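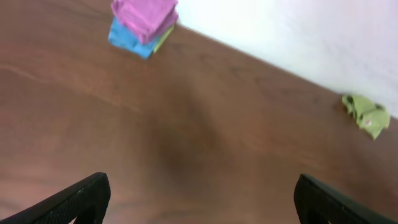 *Wrist view: folded stack near the wall, one loose green cloth still off to the right.*

Home | Docs | Data | Issues

# porari-fold

Perception and planning code for folding small cloths on a tabletop, plus the episodes we tune it on. Maintained by the Stenon software group. Last data refresh: September 1, 2022.

## What is in the repo

- `segment/` - cloth masks from the wrist camera
- `corners/` - corner and edge proposals on a masked cloth
- `plan/` - pick and place planner, one fold per call
- `replay/` - steps through an episode with masks drawn on top
- `data/` - index files only; run `fetch.sh` for the frames

## Data

The set has 400 episodes. 56 of them are held out for testing and should not be used for tuning. Each episode stores wrist frames, joint states, gripper opening and a text label for the current step. Frames are not deblurred or color corrected.

The segmenter groups pixels by color first and shape second. It does well on pink or blue against brown wood. Two greens close in shade can get the same cloth ID, even with bare table between them. Set `split_by_gap: true` to force separate IDs. The fingers are masked out with a fixed polygon, so redo `finger_mask.json` if you change fingertips.

## Running it

 pip install -e .
 ./fetch.sh
 python -m replay.view --episode 5

The planner refuses any grasp within 5 mm of the wall plane. Loose cloths against the wall get a drag step first - see `plan/drag.py`.

## Known problems

- Bright walls clip, and the wall edge fit can drift.
- Dark patches on the wood are sometimes proposed as cloth. Raise `min_area` to 100.
- The Zestholm driver drops joint states at high rates.

## Comments

**greenberg_lab:** Does the gap split work with stacked cloths?

**stenon-sw:** No, only side by side. A stack comes back as one object unless you turn on `layers`.

**tk_fold:** The drag step needs a slower speed on our table. 0.5 of default was fine.

Contact: open an issue | © 2022 Stenon | Back to top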